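Setting Up a Water Play Table for Young Children

Guidance for group leaders at the Clonitz Family Center

Water play may be offered to children aged three and over in the morning session. Leaders should read the whole page before filling any container.

Step 1. Choose the container
Select a shallow plastic tub with a flat base and smooth rims. Deep buckets are not permitted in the playroom. Place the tub well back from the table edge. 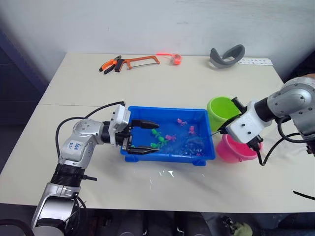

Tubs must be washed with dish soap and rinsed before first use. Those kept in the Bilgin Room are shared between groups and should be returned clean.

Step 2. Fill the container
Add cool tap water from a jug. For the standard tub, 1000 milliliters is sufficient. Do not add soap, dye or glitter.
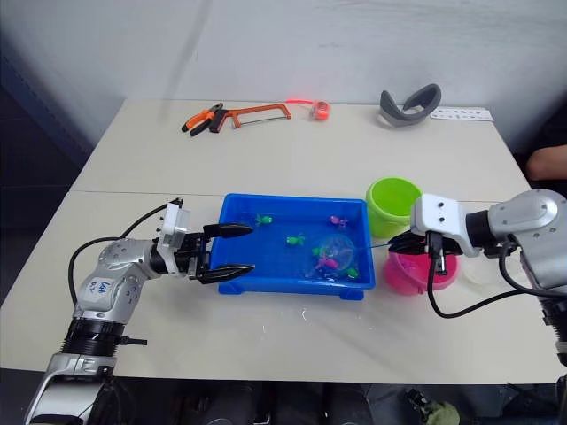
May warm water be used in winter?
Lukewarm water is acceptable from October onward, provided that an adult mixes it at the sink and tests it by hand.

Step 3. Add the toys
Floating toys should be large enough that they cannot be swallowed. Hollow toys that trap water are to be squeezed out and checked for mold each week. Small toy fish suit sorting games by color.

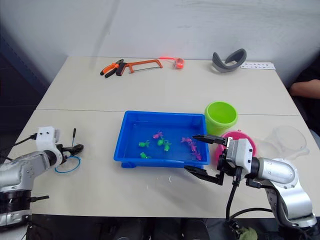 Step 4. Supervise the session
One adult must remain within arm's reach throughout. No more than 5 children may use a table at one time. Wipe up spills at once, and keep a dry towel on the nearest hook.

Step 5. Empty and dry
Pour the water away as soon as the session ends. Toys are to be drained in the mesh bag and left to air dry overnight. 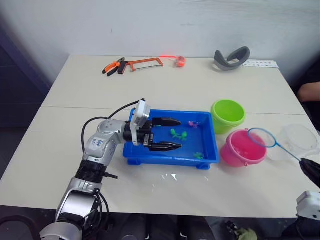

Carmela Carrasco

Questions on this guidance may be left at the front desk. Replacement tubs are requested on form 1224, signed by the group leader.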